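The Wirker Road bridge is open (finally!) 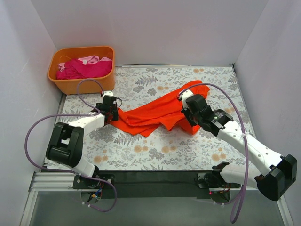
Red-orange cloth over a leafy tabletop, with the orange bin in the corner.

Well, I drove over it twice on opening morning, once in each direction, just because I could. If you live on the Wynne side you know what the last 2 years have been like — down to the river, left at the feed store, and then a long wait behind the school buses at the old one-lane crossing. My trip to the pharmacy is back to what it was before they closed the road, and I'm so happy about it I could bake the county a cake.

Sun-ja Woo from the Vollton roads office cut the ribbon and kept her speech short (thank you, it was freezing). She told us the new deck is 300 feet long, with a real sidewalk on the upstream side and a lane in each direction. The truck limit signs are gone too, so deliveries to Plestodeo can come straight through again.

A few things still to come. The streetlights on the east approach aren't hooked up yet, so please take it slow after dark. Striping for the crosswalk has to wait for warmer weather. And the detour signs on Mill Street are staying up until the end of December — ignore them, the road really is open.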